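The gripper pads go first. On the two-armed machines that Clenamis runs in its practice room at Drorkcombe, a set of black finger pads is changed after 600 grasps, whether it looks worn or not. By then the edges have started to round over, and a rounded edge slides off anything thin, such as a slipper sole or a folded packet.

The practice room is fitted out like a budget hotel room, with a bed, a nightstand, a corded phone and carpet. The machine's job there is clearing up: litter off the floor, into the bin. One arm steadies the bin and the other does the picking.

Setup takes 20 minutes on a good morning. A technician homes both arms, then runs each joint slowly through its travel and listens. A dry wrist bearing ticks. After that comes the cable check, the part new staff tend to rush. The black leads need enough slack to follow the wrist around -- too little and a connector works loose, too much and the loop snags on furniture.

Next is carpet height. The fingertips have to come in low without dragging, and carpet flattens with use. The crew resets the floor reference every Friday and again after vacuuming. Fibers collect in the finger linkages all the same, and they come out with tweezers and a soft brush.

The bin liner causes more stops than anything mechanical. If it is pulled tight over the rim, the holding gripper slips. The crew now leaves it bunched at the sides.

Arms go back to the bench for a full strip at 2000 hours. The shop keeps more than 21 spare cable sets on the wall, and it still runs short by November.
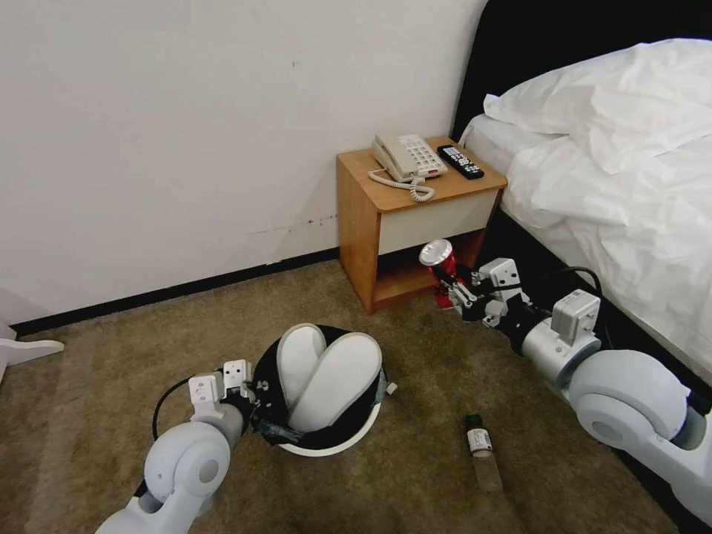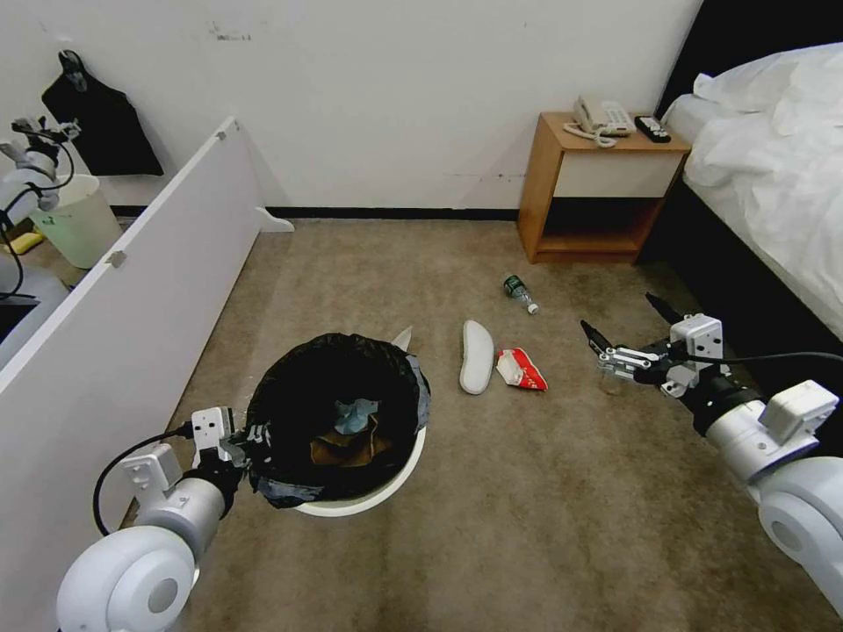
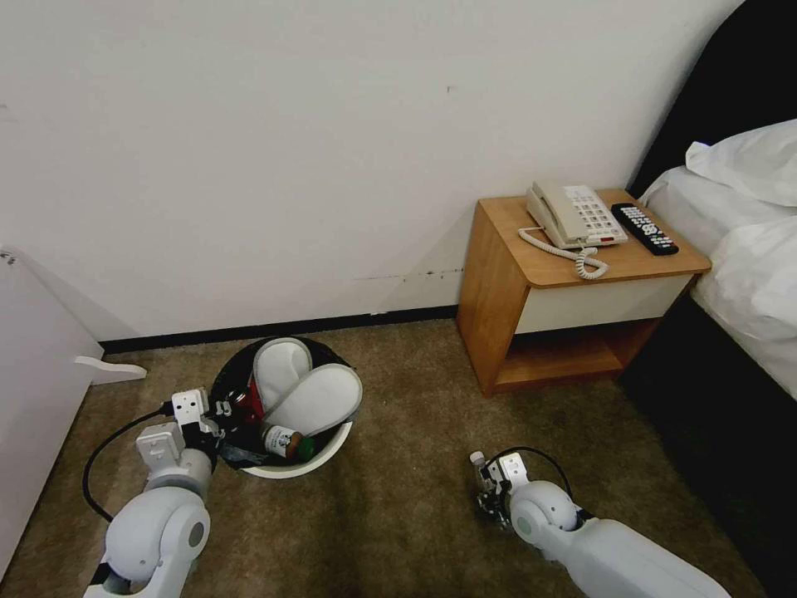
*Clearing the floor at Drorkcombe, with the nightstand and bed behind.*

**Words: Sollotico staff writer**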